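4.2 Penalty kicks and the order of takers

The second part of the study looked at who takes a penalty kick and when. In the regional amateur league we followed, shootouts decide all cup ties that are level after extra time, and coaches must hand the referee a list of takers before the first kick. We collected the lists and the match reports from the league office and coded each kick as scored, saved, or missed. Kicks retaken for encroachment were coded by the second attempt only. The full set holds 689 kicks, of which 157 were taken when a miss would have ended the match. We call these decisive kicks.

Earlier work by Halliday on youth players treated every kick after the third round as high pressure. We did not follow that rule. A fourth-round kick taken by a team already two goals ahead is not the same as a fourth-round kick that keeps a team in the cup, and grouping them would hide the effect we wanted to measure. The cost of our narrower definition is a smaller group, and for some clubs there are too few decisive kicks to say anything at all. Trolel, for example, played 4 shootouts in the period and won all of them before the fifth round.

Coaches were asked in a short interview how they chose the order. Most said they put their most reliable taker first. A smaller group held that player back for the fifth kick, and two coaches left the choice to the players. Melahat Baysal, who coached Leda during the whole period, told us that she asked the players to volunteer and then arranged the names herself, putting anyone who had hesitated in the middle. Prasetyo Sembiring at Modo used the same five names in the same order for every shootout, whatever had happened in the match. His reason was that players slept better when they knew.

The order mattered less than we expected. Players named first by their coaches scored at a higher rate than players named fifth, but most of the gap closed once we allowed for their record from the spot in regular play. What remained was a difference between players who knew their place in the order before the match and players who learned it after extra time. The first group did better on decisive kicks and no better on the others. We read this with care. Clubs that plan the order in advance may also train penalties more often, and we have training diaries from only a few of them.

Experience gave a clearer result. Players who had taken at least one decisive kick in an earlier season scored more often on the next one, even if the earlier kick had been missed. Erdal Uçar missed in his first cup tie and scored every decisive kick he took afterward. His is a single case and he was a strong player to begin with, but the pattern held across the group when we removed him. It also held when we removed the two oldest teams, whose players had been in many more shootouts than the rest.

We found no sign that the same players were good in every kind of pressure. A player who scored decisive penalties was no more likely than a teammate to score late in regular play, to complete passes in the last ten minutes, or to win a tackle near his own goal. Supporters and local papers tend to speak of a calm player as calm in all things. Our numbers do not support that use of the word, at least at this level of the game. Beril Uçar reached a similar view from her interviews with Tello players, who named different teammates when asked who they wanted to take a penalty and who they wanted on the ball when defending a lead.

Goalkeepers were left out of the models in this section. Only a few faced enough decisive kicks to be compared, and their results are given separately in Section 4.3.

Figure 2. Simulated view from above, with a dark two-fingered gripper over a brown surface. 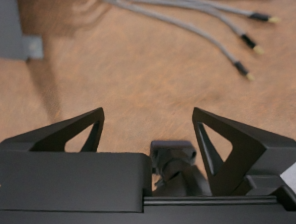
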